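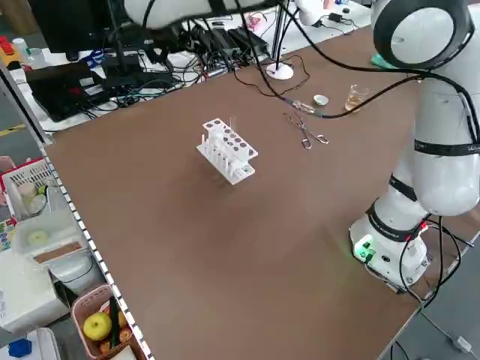
Test tube rack, crucible tongs, a small white dish and a beaker on one of the lab tables at Brilbridge.

BRILBRIDGE, 4 October 2020 – The Brilbridge community science room opens its doors this October with a full set of basic chemistry glassware and tools that members can use on site or sign out for the week. The project was put together by Pallix, a small education group, with help from the school supply shop Tokent.

The idea is simple, and we are thrilled to see it up and running. Plenty of people who liked chemistry at school have never held a pair of crucible tongs since. Plenty of kids have only seen a beaker in a book! Now there is a room in town where they can come in, put on goggles, and get to work at a proper table.

The opening stock comes to 296 pieces. Most of it is the plain, everyday gear a beginner reaches for first: test tubes and the racks to stand them in, beakers, small ceramic dishes, stand bases with their poles, and tongs for picking things up. Everything has been checked for chips and cracks, and every shelf has a label, so members can find a thing and put it back where it lives.

"I have wanted a room like this for years," said Imtiaz Pramanik, who runs the project for Pallix. "We had the first families in for a trial evening and they stayed until we had to turn the lights off. One girl spent the whole time lining up test tubes by height, and she was as happy as anyone there."

Pallix has also written 29 short activity cards, each one built around a few pieces from the shelves. A card lists what to take out, what to do, and how to clean up afterward (rinse, rack, dry, back on the shelf). The first cards cover measuring, filtering, and growing crystals. More are on the way, including a set on plant dyes from the Suwannarat garden club, which is already drying marigolds for it.

So far 177 people have signed up as members, and there is space for more. Sessions run for two hours and are led by a trained instructor. Children under 12 need to bring an adult, and the adults are very welcome to join in. Goggles and aprons are provided. Long hair should be tied back, and food and drinks stay in the hallway.

To book a session or ask about borrowing equipment, stop by the front desk at Brilbridge during opening hours. Teachers who would like to bring a class should ask for Imtiaz Pramanik.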